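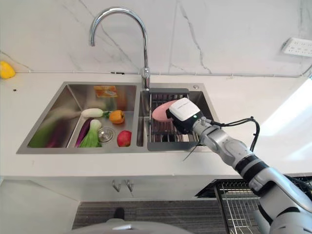
Where we're up to with Fladilent

Milestone 2 report to the Henari small games fund
Prepared by Kuo-hua Poon, Walix
12th November

Hello again, and thanks for the quick turnaround on the last payment. It landed before rent did and everyone here noticed!

The short version: the milestone build is done, the first chapter plays from start to finish on both desktop and handheld, and we're a little behind on sound. The longer version follows, in the order of the schedule attached to our agreement.

The game itself

Fladilent is still the puzzle game you signed up for. You run a ferry office on a flooded canal network, and you solve each level by working out which locks to open and in what order, so that every passenger gets home before the tide turns. What's changed since March is how the locks feel. We used to let players open any gate at any time, and our testers would just click everything until something moved. Now each gate needs a token, tokens travel with the boats, and suddenly people are leaning in and muttering to themselves (a very good sound in a puzzle game).

The hint system is in as well. Press and hold on a boat and it draws a faint line to the next lock it could reach, and no further. Siu-fong Lu fought for that limit and she was right. Full hints made the later levels feel like filling out a form.

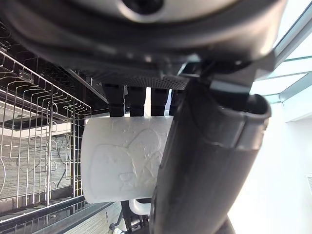

Close-up of four black finger pads in a row.

Art and animation

All of chapter one now has its final colour pass. Siu-fong repainted the harbour from scratch after we saw it on the handheld, where the old greys turned to mud, and the new one is gorgeous. The water still uses the cheap shader we showed you in the last report. It holds its frame rate on the smaller screen, even on the busy market level, so we'd like to keep it and spend the time on passenger animations instead. At the moment the passengers have a walk and a wave. We want a sit, a sulk and a proper jump for when the boat pulls in.

Playtesting

We opened the demo to our mailing list and had 1,077 people start it, which is far more than we'd planned for. Over 2,000 comments came back through the in-game form. Many of them say only "more boats", and we have taken that on board. The useful patterns:

Level 7 is too hard. It's the first level with a one-way lock and we never teach it. We've built a gentle level to sit in front of it and will put that in the next build.

Undo needs its own button. It was buried in the pause menu, a leftover from the very first prototype. Already fixed.

Colour-blind players had trouble telling the tokens apart. Each one now carries a shape as well as a colour, and the shapes look so good that we've left them on for everybody.

Players love the harbour master, Mr Chang. He had a handful of lines in the demo and people wrote in asking for his backstory. We're giving him a short scene at the end of each chapter, inside the existing writing budget.

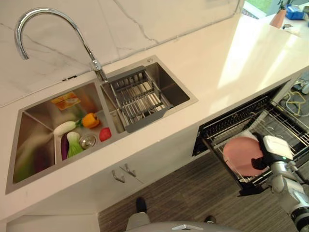 Orange pepper and white radish in the left-hand basin.

Sound

This is where we've slipped. The music for chapter one is written, but only the menu theme and the harbour track are mixed. The rest are rough versions, good enough to test with and not good enough to ship. We've moved the mixing into the next milestone and pulled the controller work forward to fill the gap. The total doesn't change.

Money

Spending is in line with the budget you approved. Testing hardware came in under, and we'd like your okay to move the difference across to localisation. There's been strong interest from French-speaking players and the script is still short enough to translate cheaply. If you'd prefer we hold it in reserve, that's fine too, just let us know before we book anyone.

Next milestone

Chapter two playable with placeholder art. Final mixes for chapter one. Full controller support, including the map screen, which currently fights you the whole way. A first go at the level editor, which is a stretch goal and marked that way in the plan.

The build is in the shared folder with a text file of known bugs. The one to watch for is the ferry that sails up the side of the clock tower if you undo twice while the lock is closing. It will be fixed, but do try it first.

Kuo-hua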